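Gripper maintenance day, so you all get to hear about it whether you like it or not. Jaw pads first!

The mesh on the inner faces wears out long before the foam does. I used to swap the whole pad every time. Ayane Higuchi caught me doing it and made me feel the foam on an old one – still perfectly springy. Now I only change the mesh.

We swap at 2000 grips, or sooner if it looks shiny. Last set made it to 1339 before it started dropping bottle caps on me. Rude.

Wipe the jaws with a barely damp cloth, let them dry, THEN put the new mesh on. I skipped the drying part in December and the edges peeled up by lunch.

Next is the play check. Close the jaws, wiggle each one with two fingers, and if you feel a click, snug the 2 screws at the base. Snug! Junhao Qian stripped one on unit 223 and we spent all Thursday afternoon getting it out.

Last thing is a slow open and close, ten times, just listening. A healthy one sounds like a zipper. A gritty one goes back on the bench and I go get more coffee.
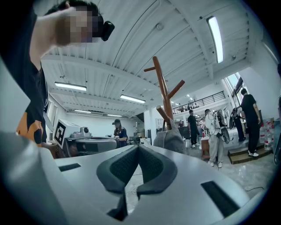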